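Search this site Enter keywords Go

Sourdough starter, round two

So I'm back on the bread thing. Some of you will remember that my last starter died in August while we were away, and I swore I was done. Well, Kimie Kikuchi dropped off a jar of hers at the end of February and now I'm up at six feeding flour to a jar again. I have named it Junska (my daughter picked it, don't ask me what it means) and it doubled on its third day with me, which the old one never did, not once!

I've been keeping it stiffer this time, a spoonful of starter to two of flour and just enough water to bring it together. It smells like apples. The old one smelled like paint. 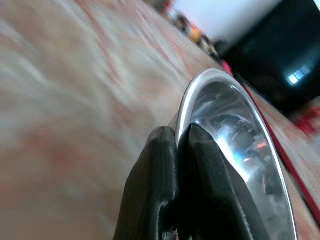
Kimie wrote back to say that I'm still feeding it too often, and that if the kitchen is cool once a day is plenty. She keeps hers in the fridge all week and only wakes it up on Friday night, and she thinks half the starters people throw out are just hungry or cold and would come around with two good feeds.

Fair enough. I've cut down to once a day and I'm saving the extra for crackers: 30 grams of butter, a cup of discard, salt, whatever seeds are in the cupboard. Roll it thinner than you think you should.

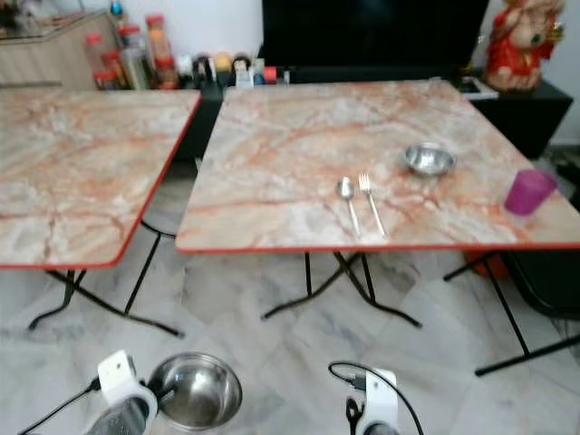
My loaves are still a bit flat, I'll admit. I think I'm rushing the second rise, so this weekend I'm leaving the dough alone until it really wobbles. I've also quit using my giant mixing bowl for the starter. A small shallow stainless steel one, like the one on the table with the spoon and fork, is plenty for stirring up a single feed, and it washes in a second. If you want a bit of Junska, write to me and bring a clean jar.

Contact the newsletter | Copyright 2026 | Back to top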